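Filed under: Club News, From the Kitchen Table
April 7, 2020
By Imani Tran

Hello, dear members, from my kitchen to yours. I had a nice tidy newsletter half written back in January, full of carpool plans and a sign-up sheet for the spring supper, and I'm afraid most of it has gone into the recycling. So this one is going to ramble a bit. Put the kettle on.

First, the big question everyone keeps emailing me: yes, game night is still happening, and no, you don't need a fancy computer to join. We meet by phone and by video, whichever you like, and the phone people have had just as good a time as the video people (possibly better, as they don't have to comb their hair). We had 20 of you on the line for the last one, which was more than we used to get at the library on a rainy evening! I had to ask folks to say their names before they spoke, and then I forgot to do it myself all night long.

We started out with word games, the kind where one person picks a letter and everybody else scribbles down a river, a vegetable, a famous singer and so on. Those work beautifully over the phone. Charades did not, and we will say no more on that subject. Then we moved on to dice, and dice have been the surprise hit of the spring. All you need is a pencil and whatever you can dig out of the junk drawer, and if you live alone you can still play right along with the rest of us. We roll at our own tables and call out our numbers, and we trust each other, the same as we always have.

The favorite so far is our old standby Jalow, which some of you will remember from the summer picnics. For anyone who has never played, each person gets 4 rolls to a turn. You may stop after any of them and keep what you have, but if you roll the same number twice in a row you lose the whole turn and have to groan loudly enough for the rest of us to hear. First one to 96 wins. It sounds simple, and it is, but it has a way of making sensible people very reckless. I was sitting pretty at 90 the other night and only needed a little nudge, and of course I got greedy and went bust, and then went bust again on the next turn.
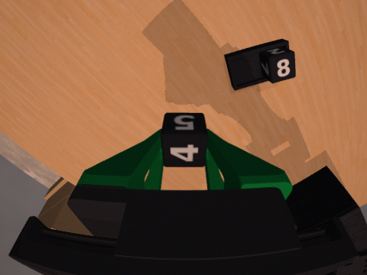
Vilgot Blomqvist wrote in to say that his family has always played it a little differently, with a double costing you only that one roll and not the whole turn, and that he thinks our way is far too hard on beginners. He says his grandchildren would have quit on the spot under our rules, and he wonders if we might try the gentler version for a game or two and see how it feels. I think that's a lovely idea. We'll play the first round his way next time and the second round the mean way, and you can all tell me afterward which one you liked. I do ask that you tell me kindly, as I have had quite a lot of mail on the matter already.

A few of you have also asked for something longer, a game you can leave set up on a card table and come back to over several days. I'm working on it. I have the rules for Fandusik typed up, all except the last page, which I seem to have used for a grocery list. Once I've pieced it back together I'll mail a copy to anyone who wants one. Please send me your address even if you're sure I have it – my address book is in pencil and some of the pages have gone quite gray.

Now, for the jigsaw crowd. Our puzzle swap is on hold, and I know that's hard on those of you who were waiting for the big lighthouse one. If you have a club puzzle at home, just hang on to it for now, do it over again if you can stand to, and please keep the pieces in a zipper bag inside the box. We lost a corner of the covered bridge last year and I still think about it.

One last thing, and it's really the main thing. If you haven't heard from a club friend in a while, give them a ring before the next game and see if they'd like to join in. Some people won't ask to be included but are very glad when somebody calls. I can also call people myself and walk them through the buttons, and I'm happy to do it – I have the time, goodness knows, and I'd love the chat.

The phone number and the link are the same as before, and we start right after supper. Bring your dice, bring a snack, and do remember to turn the television down.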